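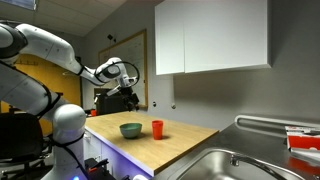

Yamila Espinoza wrote:

> I keep coming back to the question of whether a wood top can really live
> next to a metal counter without one of them looking like a mistake. Mine
> will meet the steel at a corner and I can't decide between oak-dark and
> something pale. Also, do people on this list mind seeing the grain under
> their dishes? My sister says go plain white and be done. I have 2 samples
> on the windowsill and I change my mind every time I make coffee.
>
> And a smaller question, while I have you all: I'm down to a few colored
> pieces after the move. Do I keep mixing colors or start over with a
> matching set?

Yamila, go pale! Please go pale! I've been waiting for someone to bring this up, because I have lived with both and I have feelings.

Our first wood top (the Bustcombe house, some of you ate off it) was stained very dark, and I loved it for a month. Then I noticed that every crumb showed, every ring showed, and anything in a deep color just sank into it. I had a navy bowl that I lost twice on my own counter. When we redid the kitchen here I went for a light one, that yellowish tan that sits somewhere between butter and toast, with a fine grain you only notice when you're leaning on it waiting for the kettle. It is the best thing in the room. A green bowl on it looks like somebody turned the green up. Same with a red cup. You put the two down with a bit of bare wood between them and the table looks set, and all you've done is not put the dishes away.

On the wood-next-to-metal question: I had the same worry and it went away the first morning. Metal is cool and wood is warm and they seem to like each other. What I'd watch is the edge. If your wood has a slightly lighter edge to it, as a lot of the pale ones do, you get a thin line where it stops and the steel begins, and that line does all the work. With the dark stain you get a hard jump instead. Do check the heights before anyone fastens anything, though. Ours were off by a hair and I could feel it every time I slid a plate across. We ended up shimming the wood side, which took an afternoon and a lot of muttering.

For underneath, we have white base cabinets and I'd do them again. White goes with the pale wood and doesn't argue with the steel. One thing I didn't expect is how much color white panels pick up from whatever light is nearby. Under our old cool bulbs they went nearly lavender in the evening, and I spent a week thinking I'd been sent the wrong paint. So look at your door sample at night as well as in the morning, with the lights you're going to have.

Finish: I use the Fustex hard oil, the clear one. Thin coats, rub it in, wipe it back, leave it overnight, go again. I sand with 100 grit only if there's a real gouge and then go finer until it stops feeling fuzzy. A tin cost me $50, which made me wince, but I did the whole top and two cutting boards and there's still some sloshing in the bottom. Vallmont makes a wax that smells wonderful and I would not put it anywhere near a counter that sees water. Lovely on a bookshelf!

Now the dishes, which is the part I really wanted to get to. Keep mixing! I say this as someone who bought a full matching set once (Bawa, the cream one, I paid $218 for it and was so proud) and gave it away before the year was out. It was perfectly nice and I never once felt like reaching for it. What I reach for is the odd green bowl with the wide rim, the kind that narrows down to a small foot so you can get your fingers under it. It's cereal in the morning, soup at noon, and whatever I'm shelling in the evening. The tall red cup goes next to it because it's the one that's clean.

If you're worried about it looking like a yard sale, my only trick is to stick with solid colors and leave the patterns out. Then you can have green and red and orange all in one cupboard and they get along fine. Shapes can be anything. I like having one thing tall and one thing low out at the same time. In late afternoon they throw these long soft shadows across the wood and I have been known to stand there with a dish towel just looking.

Would you post your sample names when you get a minute? I'm curious whether one of them is the same as ours. And has anyone else here joined wood to steel at an inside corner? Ours is a straight run, so I can't say what happens to the gap in winter. I'd love to hear before Yamila has to order.

The offer of the leftover oil stands, if you can pick it up. There's plenty for a test patch on each sample.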